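**Review: the Kutport hand-held gripper, one term in**

Posted Oct 21, 2023

Our robotics club bought a pair of Kutport grippers in January for the Tidonetti student challenge, where each team has to record people doing desk chores by hand and then train an arm to repeat them. We had used a Saber kit the year before. I've now spent enough evenings with the Kutport to say what it's good for.

The body is gray and bulky. The jaws close in a V, and the inside faces have a dark mesh lining over the padding. A marker cube sits on the side of the unit and lets the software work out where the gripper is.

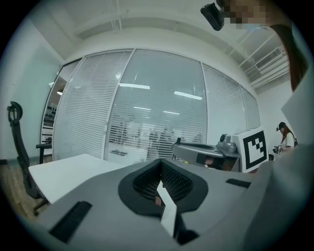 *Two grippers out in the club room, marker cube on the right.*

Grip is the best part. The lining holds pens, paper cups and the edge of a notebook without much squeezing. On the Saber we had to wrap the fingers in tape, and the tape came off. We logged 3208 clips with the Kutport and changed the pads once.

Setup takes 20 minutes if you follow the printed card and much longer if you follow the PDF, which still has the steps for an older version. Fadwa Benjelloun rewrote it for us as a single page, and new members now get going without help. I'd ask the company to do the same.

Weight is the main complaint. After nine or ten clips in a row my wrist wants a break - members with smaller hands said so sooner. We switch people often and keep the sessions short.

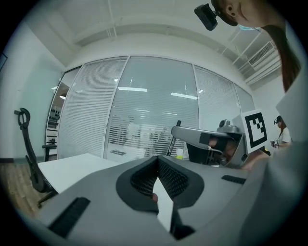 The other complaint is tracking. It's steady when the marker faces the room and poor when you turn your wrist too far. The software, Raro, does flag the bad stretches, but only after you've saved the clip, so you end up doing it over. Glare on the marker also throws it off. We moved two tasks to a different desk and lost fewer clips.

Battery life was fine. The carrying case is too tight, and the zipper on ours is already going.

At 200 dollars a month for the pair on the school rental plan, I think it's fair for a club that records every week. If you only need a few clips for a class project, borrow one. We're keeping ours through the spring and I'll update this if the pads wear out again.

Four out of five.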